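Bauklötze, Fächer, Kaffee kalt

Kurz nur, muss gleich los. Seit Juni nehme ich mir vor, das Spielzeug mal richtig zu sortieren. Nach Farbe? Nach Form? Consuelo Valcárcel hat mir neulich geschrieben, sie macht alles nach Farbe und fertig. Ich war immer für Form. Runde zu runden, Räder extra, Figuren extra. Hält bei uns genau bis zum nächsten Nachmittag.

Die große Kiste aus Sutusdale hab ich vorgestern auf den Teppich gekippt. 733 Teile, ja, ich habe gezählt, einmal im Leben wollte ich das wissen. 276 davon Bausteine, der Rest Kleinkram, Murmeln, ein Reifen ohne Auto. Danach Rücken kaputt.

Was ich gelernt hab: flache Schalen mit Fächern. Keine tiefen Boxen mehr! In tiefen Boxen wühlen alle nur und das schöne Teil liegt eh ganz unten. Bei flachen Rändern sieht man auf einen Blick was drin ist. Erst nur ein paar Steine rein, in jedes Fach eine Farbe, dann weiter. Nicht alles auf einmal auf den Tisch, sonst verliert man sofort die Lust. Und heller Untergrund, auf unserm dunklen Holztisch find ich die kleinen Dinger nie wieder.

Die alten Kisten gehen nach Tismont zum Flohmarkt, wenn ich es schafe. Wer noch Schalen übrig hat, bitte melden, Farbe egal. Beschriften lass ich diesmal, die Etiketten vom letzten Mal kleben jetzt am Kühlschrank.

So, Kaffee kalt, Bus in zehn Minuten.
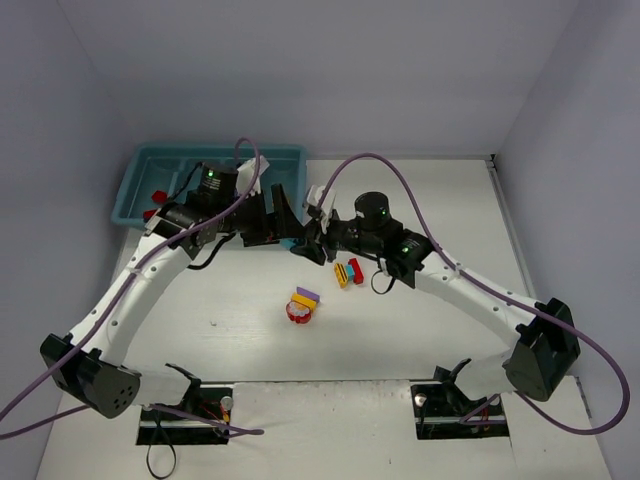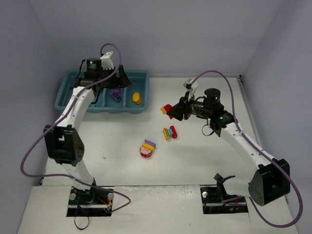
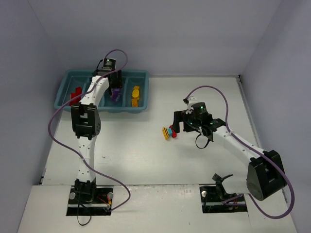 Steine sortieren: auf dem zweiten und driten Bild die türkise Schale, Lila in der Mitte, Gelb rechts.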